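Tosness Table Linens: data card

Version 6, May 2026
Maintainer: Ayanda Rampersad
Status: in use, additions accepted

Summary

Tosness is a set of pictures and written records covering woven table linens: placemats, table runners and small table covers. It was put together to support work on weave and stripe recognition and on sorting mixed household linens by pattern. Each record joins one or more pictures to a short text entry giving the pattern class, the color names and the state of the surface.

The set is limited to flat or nearly flat textiles on a table. Napkins, towels and upholstery are out of scope. Crocheted pieces were part of the first version and were removed in February, when they were moved to the Gollix set.

Contents

pictures/ holds the picture files, grouped by pattern class
records/ holds one text file per textile
classes.txt lists the pattern classes and their definitions
colors.txt lists the permitted color names
changes.txt lists edits by version

The set covers 256 textiles in 10 pattern classes. A textile keeps its number for the life of the set. Numbers of removed textiles are not reused.

Pattern classes

Classes are assigned from the face of the textile only. Plain covers a single color with no visible change of weave. Banded covers parallel stripes of two or more colors where each band is even in texture. Banded-textured is used where at least one set of bands has a weave that can be told apart at normal viewing distance. Check, border, center motif and the remaining classes are defined in classes.txt.

The line between banded and banded-textured caused most of the disagreements in early versions. The current rule is to ignore color first and ask whether the bands would still differ. White bands alternating with tan-brown bands are banded if both are smooth. If the brown bands show a fine diagonal crosshatch, the textile is banded-textured, even when the white bands carry no texture.

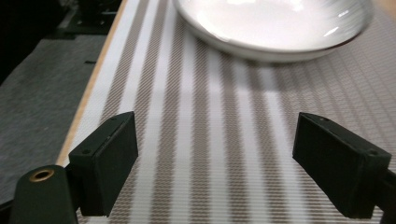 A second rule applies to textured bands that look checkered. A checkered look produced by the weave inside a band does not make the textile a check. The check class is reserved for patterns where the color blocks repeat in both directions over the whole piece. Where both readings are possible, the record takes the class of the larger repeat and the other class goes in the notes field.

Color names

Use the names in colors.txt. Tan-brown is a single entry and should not be split into tan and brown. Bright white and off-white are separate entries. If a color falls between two names, enter the lighter one and set color_check to yes.

Record fields

id: textile number
type: placemat, runner, cover, or unclear
class: one pattern class
colors: listed from most to least area
surface: flat, rippled or folded
color_check: yes or no
notes: free text

The type field should be unclear when the full outline of the textile is not visible. Do not guess from the stripe width. Earlier versions did this and the results were poor.

Labeling

Records were written by one person and checked by a second. Disagreements were settled by the maintainer using the physical textile where it was still on hand. A further 40 textiles were relabeled for version 6 after the banded-textured rule was reworded.

Known problems

Color names depend on room light, and warm light moves bright white toward off-white. Naidoo records use an older color list and have been converted by table, so tan-brown may be overstated there. Very narrow stripes are sometimes entered as plain. The unclear type is not evenly spread across classes.

Related sets

Gollix: crocheted and lace pieces
Sollorier: folded linens on shelves, same color list, different classes

Corrections

Send the textile number, the field and the proposed value to the maintainer. Changes to class definitions are held for the next version.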